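Moving the blog, and other things I put off until December

10 December 2024

So I finally did it. After 8 years of grumbling I moved this whole blog off Mindolberg and onto my own little corner of Skesto, and if you're reading this then the forwarding worked (hi!). If your bookmark still goes to the old address, please change it, because I only paid for forwarding through the spring.

Lesia Zhuravel talked me into it back in November. She moved her recipe site in one evening and swore I'd be done before my tea got cold. Well, it took me 5 evenings. The export file had 2,322 comments in it, and a good chunk of them were people selling sunglasses. I deleted those by hand while listening to the radio, and I'm a bit embarrassed by how much I enjoyed it.

The old posts about Serik and the bus trip to Ledesma came over fine, except all the apostrophes turned into question marks. Raed Farah sent me a find-and-replace trick that fixed most of them. There are still 54 posts I haven't looked at, so if you spot something weird, leave me a note and I'll get to it.
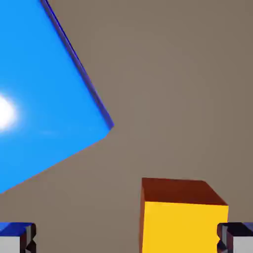

Comments are open again, by the way, but you'll need to type in a name now. The email box is optional. I also got rid of the sidebar with the calendar, which I don't think anyone has clicked on since I put it there, and made the text bigger because my eyes aren't what they were.

Next up is the tags. I have one called "misc" and another called "miscellaneous" and I use them both all the time.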